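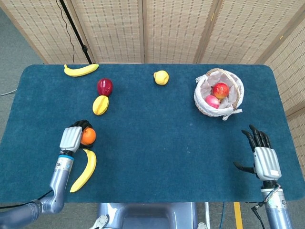
Benkirane to Sell Fruit by the Piece at Ultport Market Hall

ULTPORT, April 20, 2026 — Benkirane, the family grocer that has spent 10 years selling apples in bags nobody could finish, will open a single-piece fruit counter in the Ultport Market Hall next month. Customers will be able to buy one lemon. The company understands that this was possible in earlier centuries and is pleased to bring it back.

The counter will carry 106 kinds of fruit over the course of the year, with bananas, apples and lemons always in stock and star fruit, quince and the odder melons when growers have them. Everything is priced by the piece, including grapes, a decision the staff have asked management to think about again.

Benkirane tested the idea for 3 months at its smaller shop in Luvotport. Sales of bagged fruit fell, sales of fruit overall went up, and one regular bought a single lime every morning without ever saying what it was for. The Luvotport shop will keep its counter.

Stevus, the Ultport joinery, is building the stand, which has deep trays and a low front so that children can reach the pears. Benkirane has accepted that children will reach the pears.

Bruised fruit goes to the half-price tray at 5 p.m. and from there to the Market Hall kitchen, where it becomes jam. The jam will be sold in jars, by the jar. The company has looked into selling it by the spoonful and been advised against it by its insurer.

Shoppers are asked to bring their own bags — or pockets, for smaller orders. Recipe cards for the less familiar fruit will be free at the till, one per customer, in keeping with the general spirit of the thing.

A second counter is planned for the Ultport ferry terminal in August.

Press contact: Benkirane press desk, Market Hall, Ultport. Samples are available to reporters on request, one each.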